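I'd been trying to get the woman who runs the Usdale screen print shop to sit down with me for months, and when she finally said yes she made me fold shirts the whole time. Fair enough!

She started out printing band tees in a garage in Lornham, on a press she bought for 70 dollars from a church sale. "It leaked oil on everything," she told me. "My first customers all got a free stain." The first real order was 201 shirts for a softball league, and she got the team name wrong on every one. She reprinted the lot and ate the cost, and the league still orders from her every May.

I asked what people get wrong when they come in with a design. "They want it tiny and they want it everywhere," she said, laughing. "Then they want six colors and they want to pay for one." She'd take one dark ink on a light shirt over anything fancy. Brown is her favorite (I would have guessed black). She says black looks like you didn't decide anything, and brown gets nicer each time it goes through the wash.

We got onto fit, and boy, does she have opinions. She can't stand a tight sleeve. "A T-shirt is a thing you do stuff in," she said. "If you can't reach for the top shelf, send it back." Her own shirts run wide and boxy, and she keeps a stack of old ones by the door for anybody who turns up in something too nice for the ink.
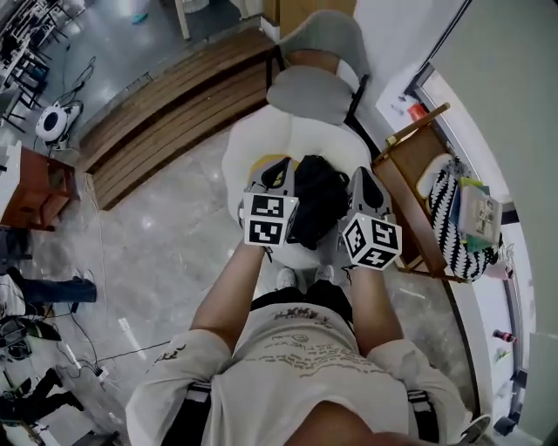
White is still what most people ask for, even the ones who swear they'll spill coffee on it by noon. She went through 3000 white blanks last year and figures she'll pass that by fall. I asked if she ever gets sick of them. "Of the shirts, no," she said. "Of the boxes, yes."

The shop is at 223 Dretumstead Road, around the back, and she's open until six. Bring your own design and please, she says, check the spelling first.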